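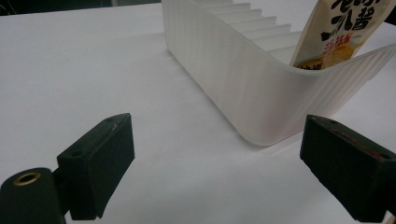 Notebook, Ratum bench, May

Continuing with the hand-held gripper. Goal for this week is the same as last: get the fingers to behave the same on both sides, then record enough grasps on soft packaging to be worth training on. The arm stays on the shelf until that's done.

Fingers

Both pads are from the second print run. The first run came out undersized at the screw holes and I had to ream them, and two split. This run was printed with thicker walls and the screws bite properly. I still don't trust the layer bond near the tip, so go easy when tightening. Snug, then a quarter turn, and stop.

The linkage is the Clanis design with our own changes. Brass grommets at the joints instead of plain holes. The plain holes went oval after a couple of evenings of use and the two sides stopped closing together. With the grommets in, slop at the tip is small enough that I gave up measuring it with the calipers. Press them in with the bench vise and a scrap of wood, flat side out. I put one in crooked and had to drill it out, and the link went in the bin with it.

Left side still feels a little stiffer than the right when closing by hand. Could be the spring, could be the paint I didn't clean off the pin. Swap the springs side to side before doing anything more clever. If the stiffness follows the spring, we're done.

Camera and logging

Galli is what I'm calling the logging script now, to keep it apart from the old one. It writes one folder per grasp and stops asking for a label each time, which was slowing things down a lot. Labels go in afterward from the list on the clipboard. Total so far is 131 grasps that I'd keep. Target for the first training run is 1,000, and I'd like 3,000 before bothering with the arm.

Exposure is locked. Leave it locked. On auto, the white table pulled everything down and the dark pads turned into one black lump with no edge to track. The setting is in the config file under bench_white. If you work at the other table, make a new profile and don't edit this one.

Items

Moved from boxes to food packs. Boxes were too easy and all the grasps looked alike. The packs are sauces and instant stuff from the kitchen shelf, full and unopened, please put them back when finished. The white plastic organizer and the grid rack stay on the table as places to pick from and put down to.

Procedure for the spout pouches, as it stands:

1. Clear enough table to lay the pouch down flat. Turn it to a new angle for every grasp, including the awkward ones with the cap pointing away from you.

2. Open the fingers all the way before starting the log. The script takes the first reading as full open, and a half-closed start throws off the whole folder.

3. Come in from the body end and keep the pads below the cap. The film creases and throws bright reflections near the shoulder, so the edge tracker loses it there. Keep those takes anyway and mark them G for glare.

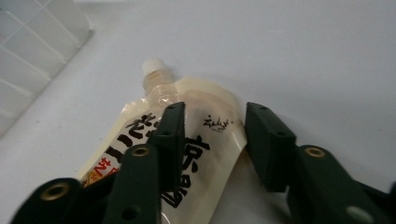 4. Close slowly, lift a hand's width, hold for a count of 6, and set it down. If it slides out, keep the take and mark it S. We need the failures as well.

5. Check both pad screws every time you change items. The right one has backed out on me twice.

6. Stop the log before putting the gripper down on the bench. Otherwise the last few seconds are a view of the ceiling and have to be trimmed by hand.

Open questions

Do the pads want a softer face? I have a sheet of Zona foam, thin, sticky on one side. It would help on slick film — but it changes the closed width, so every earlier reading would need an offset. Leaning toward finishing the first 1,000 with bare pads and trying foam on a second set.

Cell labels for the organizer. Right now the notes say "right end" or "left end", and that depends on which side of the table you stand on. Put a bit of tape on one end and call that A.

To do

Swap springs, write down result.
Print two spare links and one spare pad, same settings as run two.
Order grommets, the bag is nearly empty.
Back up the log folders. Last copy was around a week ago.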